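Cómo grabar demostraciones de desmontaje que sirvan para entrenar

Desconfíe de quien le prometa resultados con 10 episodios. En Zastance grabamos 52 en la primera tanda y descartamos casi todos.

1. Fije la torre tumbada, con el interior hacia arriba, y anote su posición.
2. Elija una sola pieza por tanda. Mezclar memorias y disco duro queda bien en las presentaciones y poco más.
3. Lleve la pinza siempre a la misma postura inicial.

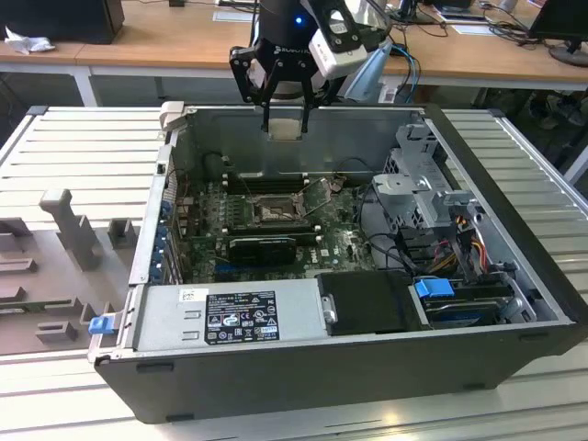

4. Guarde también los intentos fallidos, etiquetados aparte. Li-hua Choi sostiene que ayudan; yo sigo sin verlo en nuestras curvas.
5. Revise los vídeos antes de entrenar. De 3157 episodios acumulados desde agosto, el filtro automático dio por buenos muchos en los que la pinza se cerraba en el aire.

Pruebe después con 2 torres que el modelo no conozca.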